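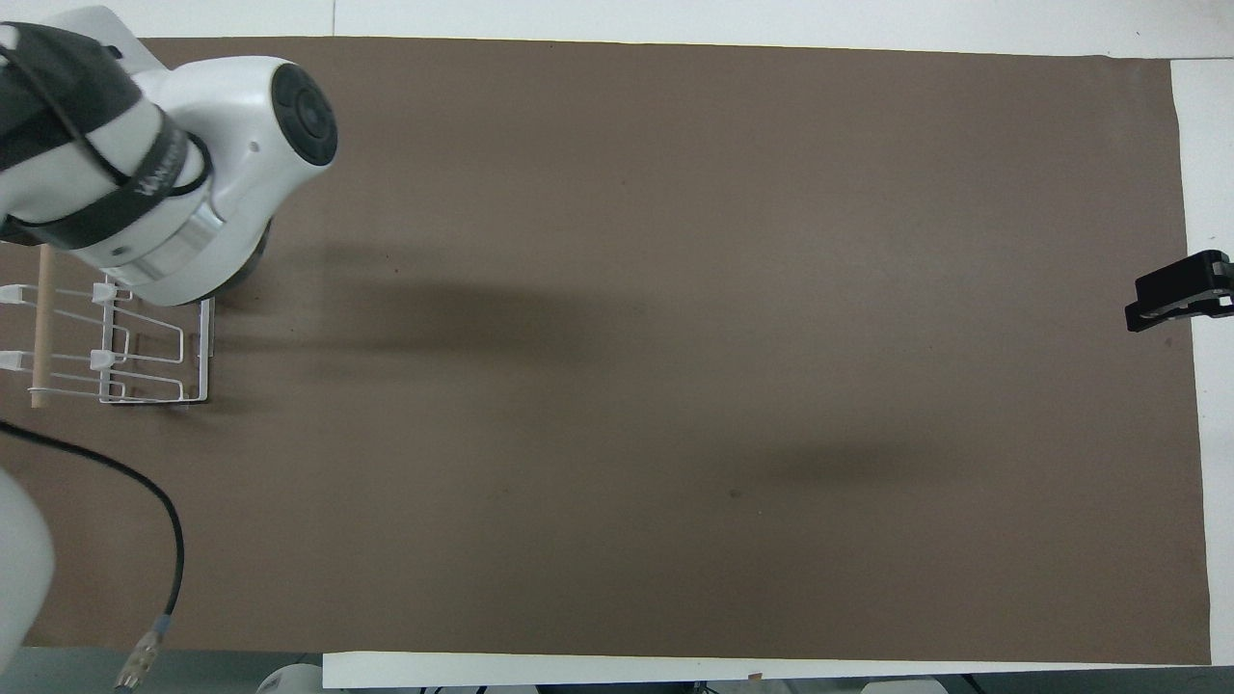

How many good episodes does the rack task need before training can start? Eighty per operator, recorded from a full reset each time, with the failed ones kept in a separate folder and labeled.

Visitación Moya had written that answer herself, in October, and it was still on the first page of the Dirkorthorpe handbook. She read it again on the morning of 16th February, when the building was on weekend heating and the only other person on the floor was Kyrylo Hladun.

The training run had finished overnight. The policy placed dishes correctly in most trials. Between the approach and the release it stopped, held position over the rack for a short interval, and then continued. The hold cost time and did no damage.

"It's in the weights," Hladun said.

"It's in the data," Moya said. "Find it there first."

The dataset held 1376 episodes. Hladun wrote a script that read the joint velocities and flagged any episode in which the wrist slowed to near zero above the rack while the gripper command stayed unchanged. It took him most of the morning. He had one sign wrong and the first pass flagged everything. The second pass returned a list he could read on one screen, and he sorted it by operator.

Every flagged episode belonged to Khrystyna-Mariia Chornovol.

Moya opened several and watched them at normal speed. The arm came in from the left, slowed, and waited. Then it went down and finished cleanly. Chornovol's placements had the smallest position error of anyone on the team. Her episodes had also been given double weight in the sampler, a change Elie Nseir had made in the config under the comment "best demos."

Moya called her. There was traffic on the line.

"You stop before you place," Moya said.

"Do I?"

"In every episode from Tkachuk onward." Tkachuk was the second collection block. The blocks were named after streets near the old office, and Cuveck had been the first.

Chornovol was silent for a few seconds. "That's when Jong-dae was training me," she said. "He told me to look at where the thing is going before I commit. So I look."

"He told everyone that."

"Then everyone else looks faster."

Moya thanked her and wrote the exchange into the log under the heading Operator Notes. She left out the last remark, then put it back in.

Jong-dae Bang came in after lunch to collect a jacket. Hladun showed him the velocity plots. Bang stood behind the chair with the jacket over his arm and read the axis labels before he read the curves.

"The operator is getting information during that pause," he said. "The policy isn't. It gets the same camera image at the end of the pause as at the start, and it has no idea what she was checking."

"So it learned the pause without the looking," Hladun said.

"It learned that this is a place where one waits."

They considered three fixes. The first was to drop the flagged episodes, which would remove the most accurate placements in the set. The second was to trim the stationary steps from each one. Bang was against this at first. A trimmed episode showed a decision arriving at full speed, and no operator had ever made it that way. The third was to record again with written instructions against stopping, and Moya would not sign off on it. She had seen what operators did when told not to hesitate. At Tusov, on a different task, they had started dropping things.

They trimmed. Hladun kept the untrimmed copies in a second directory and recorded the cutoff values in the readme. He set Nseir's sampler weight back to 1 and left the comment in place with the date range beside it. The new run was queued at ten past four.

Bang put the jacket on. "What does the handbook say about pauses?"

"Nothing," Moya said.

She opened the file and added a section after the reset procedure. The first version instructed operators to complete the approach in one continuous motion. She deleted it. The second version read: Look before you start the recording. If you need to look again during the episode, do so, and mark the episode P.

She saved it and sent it to the four of them. Chornovol replied within the minute, asking whether she should go back and mark the old ones.

Moya typed that the script had already done it. Then she pulled up the first flagged episode, from the opening day of the Tkachuk block, and played it once more, up to the point where the arm stopped over the rack, and let it run.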